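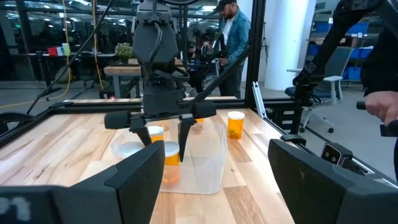 Orange pill bottles in and beside the clear bin at the Bolari lab, seen from one arm's wrist camera.

Bolari Teaches Robot Arms to Learn From the Moment Just Before a Mistake

PLONDVILLE, August 19, 2024 — Bolari is delighted to share the first results from Ovau, a training method that helps robot arms get better at small, fiddly jobs by paying special attention to the few seconds before a person decides to step in and help. The work was done at our Plondville lab over a long and very happy spring and summer, together with our friends at Bíró, who looked after the learning software while we looked after the arms, the tables and the coffee.

Most of us learned to park a car with somebody patient in the passenger seat, and Ovau works in much the same spirit. An arm tries a job by itself while an operator watches with a hand near the controls. When the operator sees trouble coming, they take over, finish the move and hand it back. Many research groups already save that helping hand as a lesson. Ovau also goes back and looks at what the arm was doing right before the takeover, and it teaches the arm to treat that stretch as a warning sign — a bit like learning to notice you are too close to the curb before you hear the tire scrape.

The job we chose for the study was packing pill bottles into a clear plastic bin. It sounds simple, and for a person it is! For a robot it is a lovely little puzzle. The bottles are see-through, so they can look quite different from one camera to the next, and a bottle already in the bin can get in the way of the one coming down after it. We ran the study on a wood-topped table with a good deal of ordinary office life going on behind it, and we made no effort to tidy that away, as we would like our robots to work in the kind of rooms people really use.
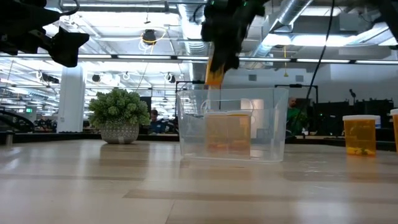
A bottle held above the rear rim of the bin, with two more already inside.

To see how much the method helps, the team ran 200 packing trials with Ovau and another 200 with the same arms trained the usual way, on the same 300 operator demonstrations. A trial counted as a success only if the bottle ended up standing in the bin with no help from a person. With Ovau, the arms succeeded in 187 of their 200 trials. The usual method did noticeably worse, and most of its trouble came from bottles catching on the rim.

We want to be plain about what is still hard. Bottles lying on their sides were left out of this round, and so were bins of other shapes. The method also leans on operators who step in at sensible moments, and a nervous operator who grabs the controls too early can teach the arm to be nervous too. We saw a little of that in the first weeks and wrote a short practice guide for new operators, which will be shared along with the results.

Bolari and Bíró plan to release the full report, the practice guide and the trial recordings in November. A second study, with two arms passing bottles to each other, is now being set up at the Plondville lab. Research groups who would like to try Ovau on their own tables are warmly invited to get in touch with us before then, and we will do our best to answer every note.

Comments (3)

benchtop_moss
Congrats to the whole team. Will the recordings include the failed trials? Those are the ones I'd want to look at first.

Quillfeather
I worked a pharmacy counter for years and clear bottles fooled my eyes plenty of times, so I have some sympathy for the robot. Nice to read one of these that says what was left out.

rk_tinkers
You say the usual method did "noticeably worse" but don't give the number. Hoping that's in the November report?

Contact the Bolari press desk | © 2024 Bolari. All rights reserved. | Back to top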